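3.2 How guests choose a holiday villa

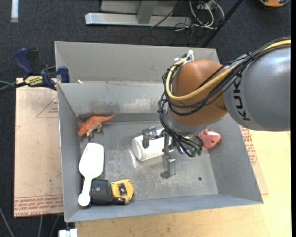
Figure 4. Robot arm above two grey metal bins.

What do families look at first when they choose a villa to rent? Most of them look at the sleeping arrangements, and only then at the pool, the garden and the price.

We had rather expected the pool to win, and so, I think, had the owners who were kind enough to help us. Our survey went out in September to 2,000 past guests of three letting agencies, Zarnano, Clatico and Haruna, and asked them to think back to the evening when they settled on a house. Each agency then picked 100 of its listings for us to read closely, and we spent many happy hours among descriptions of terraces, lemon trees and outdoor kitchens.

Guests travelling with grandparents wrote at great length about bedrooms on the ground floor, and about whether a bathroom could be reached without going through somebody else's room. Parents of small children cared a good deal about fences and gates (one mother told us she had turned down a house she loved over a single low wall). Couples sharing with friends wanted bedrooms of much the same size, so that no pair would feel hard done by for the whole week.

Ese Briggs, who ran the follow-up talks at Vodcombe, spoke with 16 of these guests by telephone, and several of them said they had drawn the floor plan out for themselves from the photographs and the text. Very few listings in our set gave a plan at all. We come back to this in section 3.3, where the wording used for bedrooms is compared across the agencies.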